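Red printed fingertips vs. flat pads for small flat parts?
Asked by Letay Sisay in Grippers and End Effectors
Viewed 3262 times

We have a two-arm setup with parallel grippers and I am trying to choose fingertips before September. Set A is the red printed tips we use now. Set B is the flat rubber pads Gonix sells. The job is to pick up small flat parts from a table, turn them 90 degrees and pass them to the other arm. Set A does well on thick parts but slips on thin ones - maybe 2 mm of contact at the tip. Force and speed are the same for both sets. Head and wrist views with Set A:

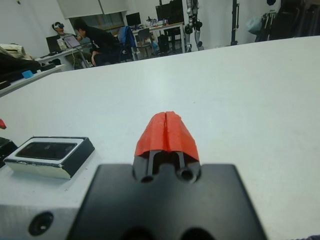
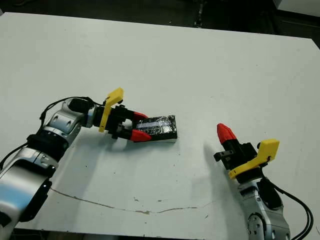
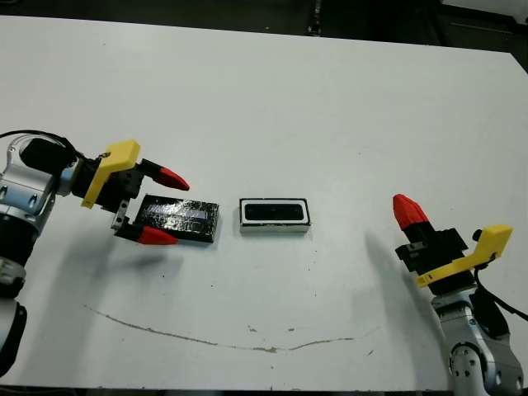
My main question is whether the tip shape or the tip material is causing the slip. The black block has a crinkled reflective strip on top, and the gripper closes on its end without trouble when I run it slowly. At full speed it rotates in the grip during the turn. Has anyone run both types on the same arm?

2 answers

Mohit Agarwal
Shape, mostly. We ran both in our shop in Bratdale, same arm, same Pal controller. A pointed tip touches the part over a very small area, so the part can pivot around it. Flat pads stopped the pivoting for us but were worse at getting under anything thin, and they hit the table more often. We ended up cutting our own tips with a flat inner face and a narrow front. Four versions before we had one we liked. Print them with the layers running along the finger or they snap.

Also check that both fingers meet the part at the same height. If one side lands first, the part tilts and you will blame the rubber for it.

gandix_user
just slow down the turn. or put grip tape on the tips, works fine on my Gandix

Comment from Letay Sisay: Tried tape. It peeled off by lunch. I will print the flat-face version and post the slip counts for both.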